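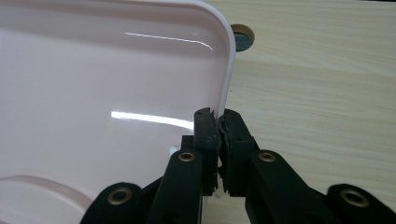
# Cavach hand-held gripper

The **Cavach** is a hand-held gripper with two fingers, developed at the Talavera workshop in Vusville. It is used in pairs, one for each hand, to try out finger and pad designs before they are fitted to a robot arm.

## Design

The body and linkage arms are black, with brass-coloured eyelets set into the arms. Each finger ends in a dark, rubbery pad with a serrated inner face. The pads are meant for thin edges, such as the wall of a plastic tray, and can be changed in three minutes.

## Comparison trials

In March the workshop compared the Cavach with the older Nisitz model, which has smooth pads. The programme had 600 grasps on 29 household objects. Three kinds of edge were tested: straight, rounded and hinged. Storage boxes with a lid belong to the last group, and the operator works on them with both hands at a table.

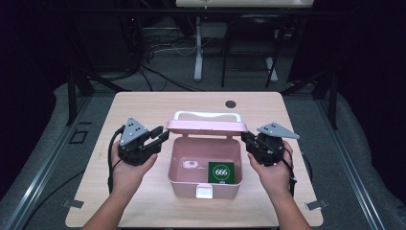 *Two hand-held grippers at either side of a pink storage box with its lid open.*

The Cavach held thin rims better than the Nisitz - most clearly near rounded corners, where smooth pads tended to slide. On flat cards the older model was still preferred by the operators.

## Limitations

The serrated pads wear at the tips and must be checked often. The cable can also pull on the wrist in long sessions.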